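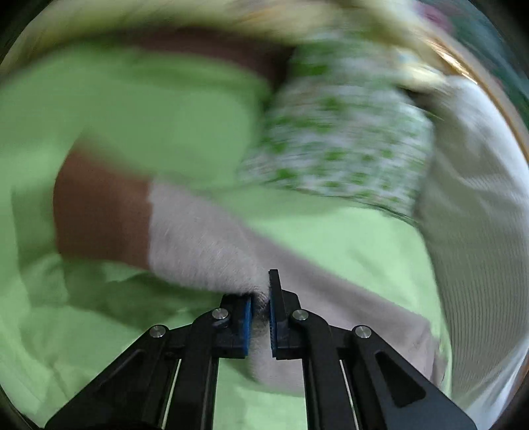 Figure 4. Pale whitish-pink towel with a soft nap, its folded end at left. A small dark tuft is squeezed at the point of contact.

4.2 Foreign fiber on towels in household folding

The inventory described in Section 3 lists towels separately from clothing and bed linen. They are folded more often than either, they are stacked under light pressure, and their looped or brushed surfaces hold on to loose material that slides off a smooth weave. In the Horkholm households, 61 towels were logged between the drying rack and the shelf. We treat the towel as the unit of analysis. A towel folded, dropped and folded again was entered once, with the repeat noted in the remarks column.

Each towel was assigned to a surface class (looped, brushed, waffle, flat) and a shade class (light, medium, dark). The towel in Figure 4 belongs to the light group. Its nap is fuzzy, and the dark tuft at the contact point stands out strongly against it. A clump of the same size on a charcoal bath sheet would probably have been missed by both coders, and the counts for dark towels should be read with this in mind.

The term "tuft" is used for any compact mass of fibrous material that does not form part of the weave. It covers lint, hair, pet fur and detached pile, which could not be told apart reliably from still pictures. Gilbert and Bilyk coded the material independently, using the seven-category Pasaribu sheet, and disagreed mainly over the boundary between "detached pile" and "lint". These two categories were merged before analysis. Where the material was blurred, as it is in Figure 4, only the shade and approximate extent were entered, and the origin field was left open.

Tufts were logged on 33 of the towels. Most were found near a hem, a fold line or a corner, which are also the places where a towel is usually taken hold of. Two explanations are possible. Material may collect along an edge while the towel hangs, or it may already be spread over the whole surface and be noticed only where the fabric is compressed. The present data do not separate the two. A towel inspected flat under raking light before folding would give a clearer answer, and the protocol for the second round, beginning in July, includes this step.

A related question is whether the tuft stays with the towel. In the Werata pilot, Rondonuwu weighed the lint left on the folding surface at the end of each session, but did not weigh the towels themselves. The amounts were small and varied more between homes than between surface classes. We repeated the procedure on a washable cover and found the same pattern - the home mattered more than the towel. Drying method is the obvious candidate, although the presence of animals was recorded in too few homes to rule it out.

Fold geometry had little effect on whether a tuft was logged. Towels folded in thirds along the length did not differ clearly from those folded in halves. The exception was the group rolled for storage, where the inner end was hidden for most of the handling and was inspected only at the start. Rolled towels are therefore reported separately in Table 5 and left out of the pooled figures.

Participants were not asked to remove loose material, and the instructions made no mention of it. Kwok, who ran the follow-up interviews, noted that several people described picking off fluff as part of folding and did not think of it as cleaning. Others shook the towel out once before the first fold. This shaking was coded as a separate action under the Sirkside scheme, where it falls between "unfurl" and "align". We kept that placement, with the reservation that the action is sometimes too brief to be assigned a start and an end.

Color transfer, a common complaint with mixed loads, was outside the scope of the study. Pale towels with a tint were coded by their present shade only, with no attempt to establish the shade at purchase.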